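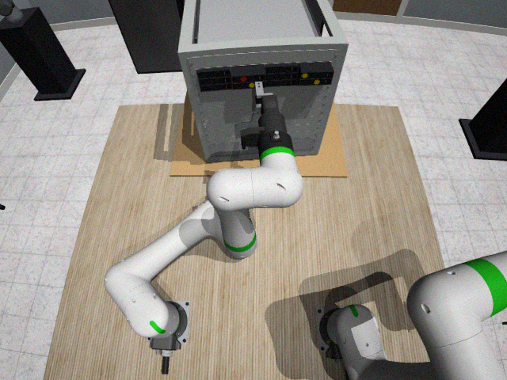 4.2. Ce que la cellule change pour l'équipe de brassage

Il faut rappeler d'où partait l'atelier de Jolside pour comprendre l'accueil, somme toute assez chaleureux, que l'équipe a réservé au projet. Avant l'automatisation, l'insertion des modules dans les coffrets se faisait entièrement à la main, debout, le buste penché au-dessus de l'établi, et chacun avait pris au fil des années ses petites habitudes : l'un commençait toujours par la gauche, l'autre posait d'abord tous ses modules en ligne avant de toucher au premier coffret. Ces gestes ne figuraient dans aucune gamme de montage. Ils se transmettaient à voix basse, entre voisins de poste, et nous avons passé une bonne partie du mois de février à simplement les regarder faire.

La mise au point de la cellule a commencé en simulation, sur le logiciel Plonder, et ce choix a eu des conséquences que nous n'avions pas toutes prévues. Les opérateurs ont en effet découvert leur futur poste à l'écran, bien avant que le matériel n'arrive. La figure 2 montre l'une des vues sur lesquelles nous avons travaillé avec eux : un bras blanc à bagues vertes engage son effecteur dans la face avant d'un coffret gris, sous un bandeau de connecteurs où l'on distingue un voyant rouge et des voyants jaunes, tandis qu'un second bras occupe le coin inférieur droit. Nous projetions ces vues sur le mur de la salle de pause et nous laissions venir les remarques, sans questionnaire.

Elles sont venues, et nombreuses. Sur les 221 remarques relevées pendant ces séances, beaucoup portaient sur des points que le cahier des charges passait sous silence. On nous a demandé où l'on poserait le café (la question paraît anodine, elle a pourtant occupé une séance presque entière !), comment on verrait les voyants si le bras se trouvait devant, et par quel côté on reprendrait un module mal engagé. Clyde Whitlock, le plus ancien monteur de l'équipe, s'est longuement attardé sur la plaque de carton glissée sous le coffret. Il tenait à ce qu'on la conserve dans la cellule réelle, car c'est sur elle que les monteurs ont l'habitude de faire pivoter les coffrets sans rayer le plateau de bois – et l'intégrateur, Petrenko, qui avait prévu un bridage métallique, a fini par revoir son plan.

Depuis la mise en service, en août 2019, le travail des sept monteurs s'est déplacé vers l'amont et vers l'aval. En amont, ils préparent les coffrets et contrôlent les connecteurs à la loupe. En aval, ils reprennent les insertions signalées comme douteuses. Sur les 100 premiers coffrets passés dans la cellule, sept ont demandé une reprise manuelle, et plusieurs monteurs nous ont confié avoir éprouvé un certain plaisir à retrouver, ces jours-là, le geste d'autrefois. Les douleurs d'épaule, dont il était souvent question dans nos premiers entretiens, reviennent moins dans les conversations. On parle davantage, en revanche, de fatigue des yeux et d'une attente un peu vide entre deux lots.

Cette attente mérite qu'on s'y arrête. La cadence était auparavant réglée par l'équipe elle-même, qui accélérait le matin et se ménageait l'après-midi. Elle l'est désormais par la cellule, et les échanges entre voisins, qui accompagnaient naturellement le travail des mains, se sont d'abord raréfiés. Deux monteurs ont alors proposé de rapprocher leurs tables de contrôle, ce que le chef d'atelier a accepté sans difficulté, et les conversations ont repris, à peu près sur les mêmes sujets qu'avant.

Nous avons observé une évolution assez différente sur le site de Jemcombe, où une cellule semblable a été livrée sans qu'aucune séance ait été organisée autour de la simulation. Les monteurs y désignent encore la machine par son numéro d'inventaire et font appel à la maintenance pour des reprises que leurs collègues de Jolside effectuent seuls. L'ancienneté des équipes et la taille des lots diffèrent aussi d'un site à l'autre, et nous revenons sur ces écarts dans la section 4.3.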